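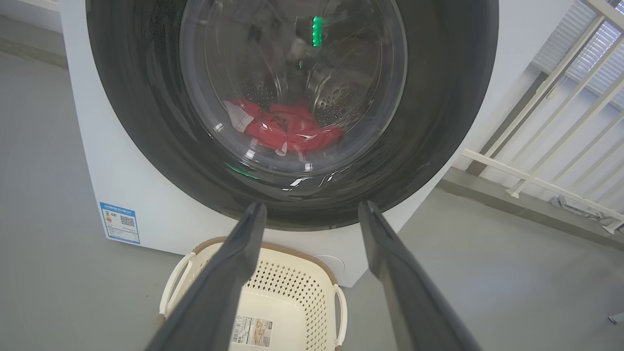
The Pollock Medal is a research prize awarded every other year by the town of Markcombe to a scientist under 38 whose work has been of some use to somebody. The rules leave "use" undefined, and juries have argued over it ever since.

The winner receives £1216, a sum fixed in the founding deed and never raised, and a bronze medal weighing 417 grams — heavy enough, past winners say, to hold a door open. Nominations close at the end of August. Self-nomination is allowed and very common.

The 2023 medal went to Effie Jardine for her studies of river silt at Lavidbridge, announced on 30/03/2023 after the jury had read 166 entries.

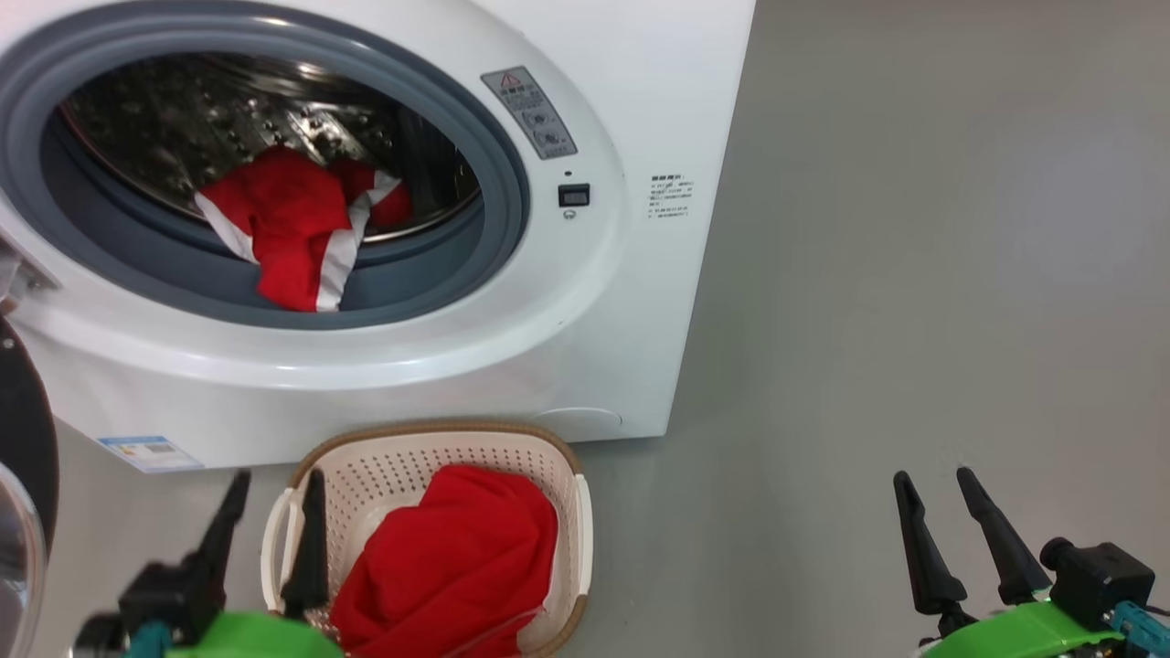 Juraj Tichý has written that the age limit rewards people for being quick, and that silt is seldom quick. The jury thanked him for his letter and kept the limit. A proposal by Afaf Awad to share the prize between two winners is still under review.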